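Selling inherited costume jewellery by post: worth the bother?

Valton Buy & Sell Board > Selling Advice

evach_hill
Started this thread because the old one got locked. I have a drawer of my aunt's costume jewellery to move on and I'm deciding between posting it piece by piece or letting the lot go to a dealer. Gold coloured stuff mostly, some paste, a few brooches with no maker's mark that I can find. First piece is ready to go in its carton.

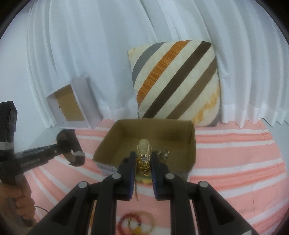
Replies (oldest first)

tinlid
Depends how much time you have. I sold my mum's collection one at a time over a winter and made more than 2000 dollars, but I was at the post office every second morning and I got very sick of it. A dealer offered me a flat price at the start that would have been a fair bit less. Looking back I'd split it. Sell the good ones yourself and let the rest go in a lot.

How are you working out which ones are good?

evach_hill
Mostly by weight and how the clasp feels, to be truthful. I've looked up a few of the necklaces. Two have a stamp on the clasp that says Sowa and I can't find much on it.

marg_o_sow
Sowa turns up at the Cultside market now and then. Nicely finished, people like the colour, but it's not rare. Don't let anyone tell you it's worth a fortune. I've had three through my hands and none of them went for silly money.

tinlid
Seconding that. The plating wears at the back of the neck first, so photograph the back as well as the front. If you only show the front, you'll get a return request.

quarterpast8
I'll disagree with the whole approach. Costume jewellery is the worst thing to post. Stones drop out, chains knot, and the buyer blames the seller every time. I had a paste brooch arrive with two stones missing and the platform sided with the buyer before I'd even answered the message. Never again. Take it to the Cultside market, pay for a table, and go home with cash.

marg_o_sow
A table costs money too, and you can sit there from 8 in the morning and sell one pair of earrings. I've done it. Posting is fine if you pack it properly.

quarterpast8
I did pack it properly.

marg_o_sow
What did you use?

quarterpast8
Padded bag.

marg_o_sow
Well, there you go. A padded bag is fine for a scarf. Anything with set stones needs a rigid box with the piece held still inside it. My method:

Wrap the piece in acid-free tissue. Regular tissue is okay for a few days in the mail but I wouldn't store anything in it.

Fasten necklaces and thread the chain through a drinking straw so it can't knot.

Put the wrapped piece in a small zip bag, then pad every side of the box. Close it and give it a shake. If you hear anything, open it and add more padding.

Tape all the seams, including the ones that look fine.

evach_hill
The straw is a good idea. I've been pinning chains to a bit of card.

tinlid
Card works too. Cut a notch at each end and the chain sits in it.

oldvaltonroad
Coming in from the buyer's side. I buy a fair bit of this stuff and what I want to know is: length, width, weight in grams, does the clasp work, is there green anywhere. Half the listings say "vintage, lovely condition" and leave it at that. I skip those. I'd sooner buy a damaged piece that's described well.

Also please don't polish it first. People go at it with silver dip and the colour comes off.

evach_hill
Noted. I had wiped a couple down with a damp cloth, hope that's all right.

oldvaltonroad
Damp is okay if you dry it straight away. Keep water off anything with foil-backed stones. Once it gets behind the stone it goes dark and there's no fixing it.

quarterpast8
Which is another reason to sell in person. They can see it, they can hold it, they can't come back in a fortnight and say it was dark when it arrived.

tinlid
Some of us live three hours from Cultside.

quarterpast8
Fair enough. In that case insure it.

marg_o_sow
Insurance only pays out if you can show the value, so keep the sale record and your photos. And read the exclusions, some carriers won't cover jewellery at all.

evach_hill
Thanks all. I think I'll post the better necklaces and both Sowa ones, and ask the dealer in Evach about the rest as a lot. The brooches I might hold until the September market if I can get a table. Does anyone know when bookings open?

marg_o_sow
Usually a month before. Ring them, the website is never up to date.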